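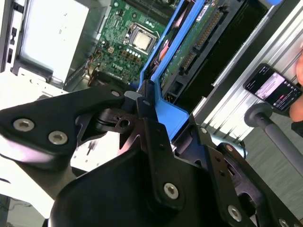 Open Dell case with the gripper in front.

August 9, 2020

Went through the second Skumava trailer again, this time with the sound off and the cut list open. Runtime is longer than the first one and the structure is different. The first trailer is built in story order as far as I can tell. The second is not. The dam shot comes before the train, and Petrenko has the scar at the dam and no scar on the train, so the train is earlier in the film or it is a flashback.

Logged 30 shots with Petrenko in them. In 7 of those he wears the gray coat. The gray coat does not appear in any shot with Dirkano after the title card. I take this as weak evidence that they are separated for most of the third act. Joonas Pesonen says coats prove nothing and that the studio repaints wardrobe for trailers. He may be right. They changed the color of the flare in the Trandura trailer in February, and the finished film had it white.

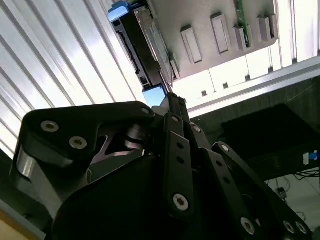 Does Petrenko die in the third act?

The trailer only shows him falling from the spillway, and the cut goes to black before he lands, so it can't be settled from this material.

Checked the fall frame by frame. The background behind him has no water in it for the first part of the shot, then it has water. Either two takes were joined or the spillway was added late. The dialogue over it ("leave the gate open") is Dirkano's line, but the room tone under it is an interior. It was recorded for another scene and moved. I would not use it to predict anything.

Haoran Kang sent his own list this evening. We disagree on 2 shots. One is the hand on the gate wheel, which he gives to Petrenko and I give to Dirkano. No ring is visible and Dirkano wears a ring in every other close shot, so I changed my entry to unknown. The other is a silhouette and I kept mine.

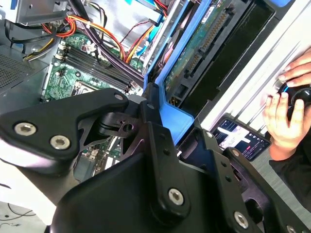 Circuit board, bracket arm and the blue drive carrier.

Frame 610 still unresolved. There is a figure at the left of the control room that could be the sister from the first film. Height is about right against the door. Face is motion blur. Haoran wants to wait for the theatrical version of the trailer, which should have less compression.

Tomorrow: redo the train section, compare the score cues with the first trailer, send Joonas the corrected list.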